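Where do you keep the medicine in a small apartment?
Household storage > Bathroom and first aid

mbali_m
We moved to Jaltthorpe in November and the apartment is 300 square feet. No bathroom cabinet, no hall closet. All the pills and band-aids are in a shoebox under the sink and I want something better before winter colds start. Budget is small.

H. Chauke
Open basket on a shelf. You see what you have and can carry the whole thing to the table. I paid 60 cents for mine at a yard sale.

tratstead_nusrat
Not under the sink, first of all. Heat and damp are bad for tablets. But I disagree on the open basket - anyone with kids or a dog needs a lid and a latch.

H. Chauke
No kids, no dog here. Top shelf.

tratstead_nusrat
Visitors have kids. I use a lockable box.

mbali_m
No kids here either, but my nephew comes over. Could a basket go inside a locked cupboard?

naheed7
Yes, that is what I do. Basket in the kitchen cupboard away from the stove, child lock on the door. Twice a year I take it all out, check dates, and put back what stays. Leave the tablets in their blister packs and keep the leaflets. Cotton swabs don't need to be in there, they just take up room.

H. Chauke
Swabs go in mine. I'd never find them otherwise.

tratstead_nusrat
Fine, a basket in a locked cupboard I can live with. Old tablets go back to the pharmacy - don't flush them.

mbali_m
Thanks all. Going with the basket and a child lock. Naheed, what size is yours?

naheed7
Small, it fits on my little white table with space next to it for the swabs.

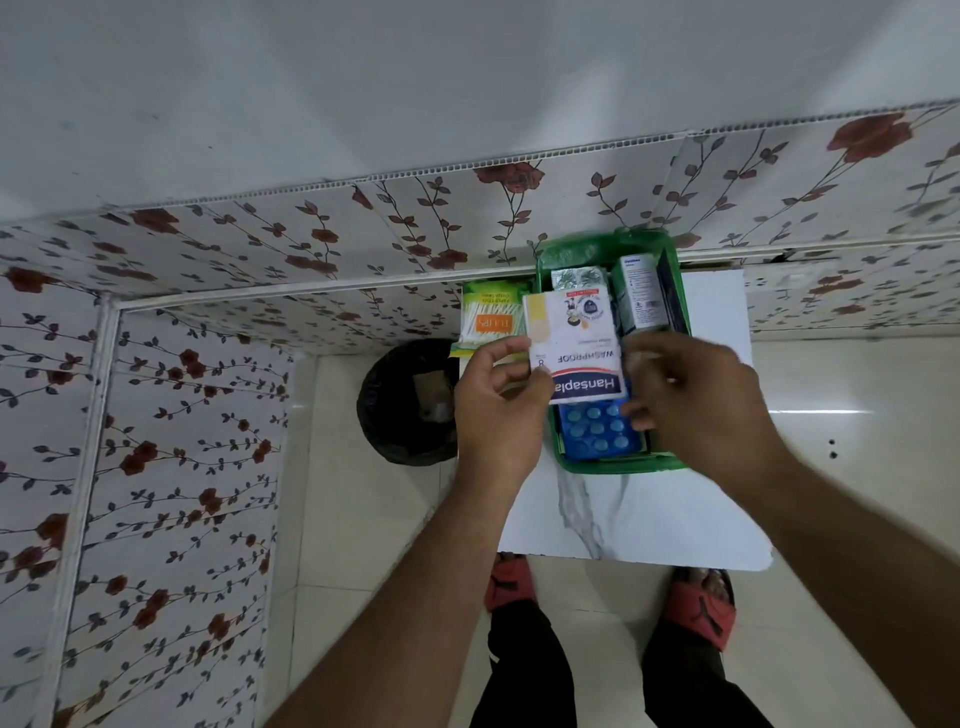

Green basket with the washproof plasters, swabs on the left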